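Flesus pudding

Flesus pudding is a baked dessert of stewed apples and stale bread, flavoured with cinnamon and topped with a crust of browned crumbs. It takes its name from Flesus, a farming town in the Skiltetik valley, and is served mainly in autumn, when the local apple crop comes in.

History

The earliest known recipe appears in a church cookbook printed in 1915. It calls for two loaves of day-old bread, sour apples, molasses and suet. Butter replaced suet in most households after the Second World War, and brown sugar gradually took the place of molasses, giving the dish a lighter colour. Older cooks in the valley still use molasses, and the dark version is sometimes called black Flesus.

Preparation

Apples are peeled, sliced and stewed until soft, then layered with torn bread in a deep dish. A thin custard of milk and eggs is poured over and left to soak in. The top layer – breadcrumbs, butter and sugar – goes on just before baking. The pudding is done when the centre no longer wobbles. It is eaten warm with cream, or cold the next day in slices.

Variations

In the neighbouring town of Dundar the custard is left out and the dish is moistened with cider instead, which makes it closer to a brown betty. Some families add grated pumpkin to the fruit. Pears can be used, though they give off more liquid and need extra bread.
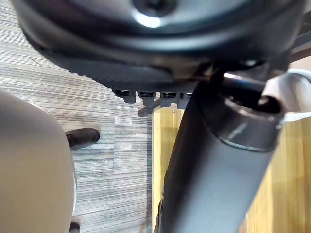
Kontogiannis

Fall supper

The pudding is the usual dessert at the Flesus fall supper, held in the town hall after harvest. As many as 80 dishes are brought in from home kitchens and set out on long tables beside the casseroles and pickles. Recipes are not standardized and the puddings are not judged.

See also

Apple crisp
Bread pudding
Brown betty

Last updated September 2026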